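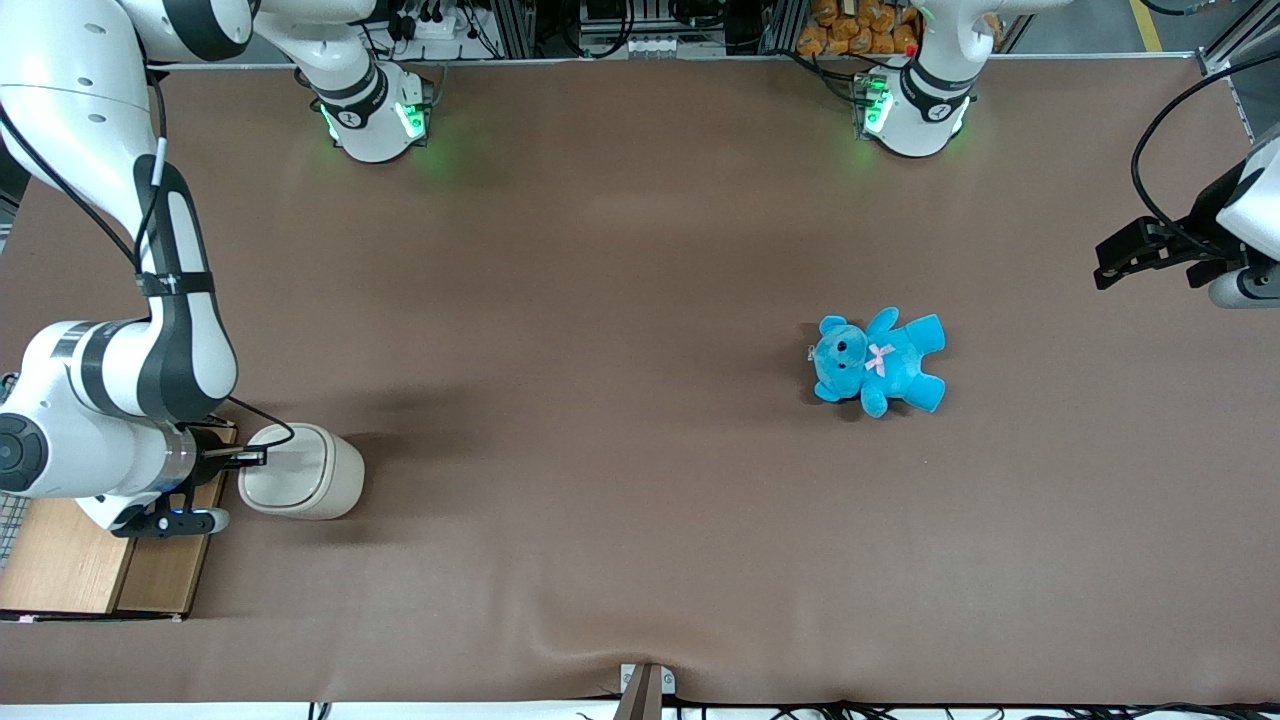
Picking up a soft toy with two arms: bench notes for the September group

Before you start, read the sheet on stopping the arms. You need to have signed it, and Emiliano Sepúlveda has the list.

The task is to lift the turquoise bear off the table with one arm and set it down on the other half. It sounds easier than the container task. Hard objects stay the shape you measured. A plush bear gives, and the fingers can close a long way before they hold anything.

1. Clear both arms to the home pose and check that each base shows green.

2. Lay the bear flat in open table, well away from the other arm. Spread the limbs so you can see the torso from the side you plan to approach.

3. Open the fingers fully. In the Dita panel, set speed to 150 and leave it there for your first runs. People who start at 200 tend to push the bear along the table.

4. Move the gripper over the toy and stop short. Switch to the wrist view.

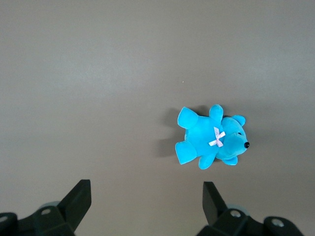 5. Line up the gap between the fingers with the middle of the torso. If the bear is closer to one finger, shift sideways first and then come down. Doing both at once is how most people hit a leg.

6. Stay off the bow. The ribbon is thin, and if a finger catches it the bear hangs from the neck and swings. Ears are no good either.

7. Close slowly. Watch the force reading and stop when it passes 1105 (the panel shows raw values, so don't look for a unit). Wait 2 seconds before lifting.

8. Lift straight up, move across, lower until the toy touches the table, then open. Don't drop it from height. It will roll, and the run won't count.

Save each run under your own name, including the bad ones. Frans Bosman goes through the failed grasps in the second class and wants several from every pair.

If the wrist view freezes, close the panel and open it again. Leave the cables alone.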